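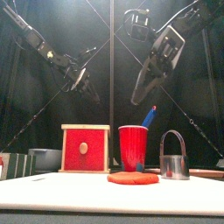 Shamim Gondal asked on Tuesday whether the arms mean fewer people on the bench shift. Fair question, everybody asks it first, so the answer goes at the top: on our floor at Halau, no, but the job is a different one now. Less reaching, more setting up and more watching. If you don't like watching you won't love it.

OK, the how-to. Quick version for anyone rotating onto a two-arm cell. Read it once before your first morning, keep it open on your phone after that.

Step 1. Clear and lay out
Wipe the table. Put the items out the way the Flomavo sheet shows them. Tall stuff toward the back, flat stuff where both arms can get at it. Leave gaps. People who packed by hand for years push things together out of habit and the fingers need room on both sides.
Then walk the sheet again with your finger. Takes 38 seconds, I timed it. 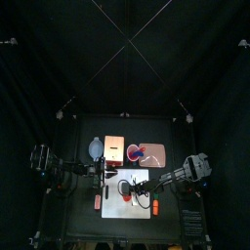
Black table: taller items along the back, white board up front, cable in the right gripper.

Step 2. Cables and other floppy things
Slowest part of the shift. A box stays put, a cable doesn't. Lay it in an open loop, no knots, no tight coils. If the arm misses a pick twice, pause, re-lay, start over. Dont reach in while it's live. Pause first, every time, even if you're only fixing a tiny thing.

Step 3. Check where the arms wait
Both grippers up off the work before you press start. Look from the front, then from the side. A gripper can look clear from the front and not be. 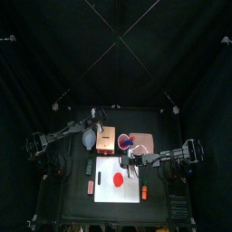 Right fingers over the corner of the board, left gripper raised at the back.

Step 4. Run it and log it
Start, hands off, watch. Log every stop in Clemska with a short reason. "Slipped" is fine. "Weird" is not fine, we got 8 of those in February and couldn't use one of them.
Your log is what the tuning people work from. We're at 3,201 logged runs and 359 of those had a stop. The notes from the bench are why the cup grip got changed, so it does matter what you type.

Step 5. Stacking jobs
Two arms on one stack. One goes low, the other takes the rim. Watch the low one, that's where a nudge starts. Soft stuff underneath can shift too so press it flat before you beginn. 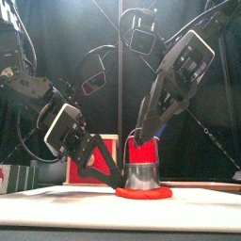 Stacking: left finger down by the metal cup, right gripper on the rim of the red one.

What changes for you
Your shoulders get a break. Your eyes don't. Swap after each block, don't be a hero about it. Pay grade is the same as hand bench, ask Manikandan Kurian if your slip says something else. He also has the sign-up for the Rao training, mornings only, starts 7:30.

Hand bench is still open for rush orders and anything with odd shapes. You'll rotate back to it.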